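Home | Program | Talks | Contact
Reading time: 3 min

Speaker notes – Robotics club, clothes folding project
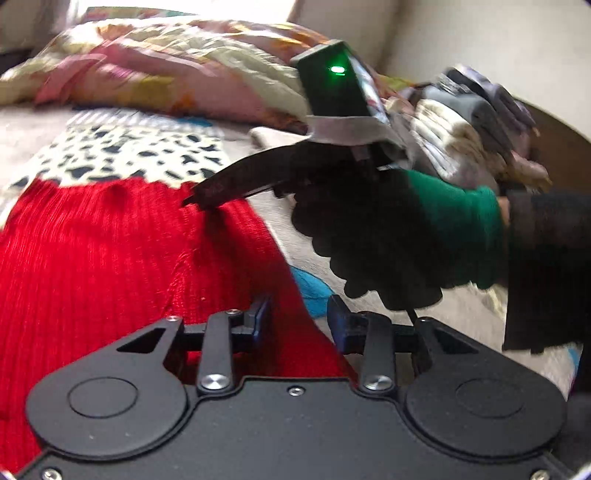
Start with the goal: teach the arm to fold laundry by July. Knits were the hardest, so say that early.

Eilif did the grippers, Aicha the labelling. We kept 369 demonstrations out of 1253.

Pause for questions – 30 seconds, no more. Then hand over to Lahcen for the budget slide.

Contact: Khadija Kamel | © Vurnis Robotics Club | Back to top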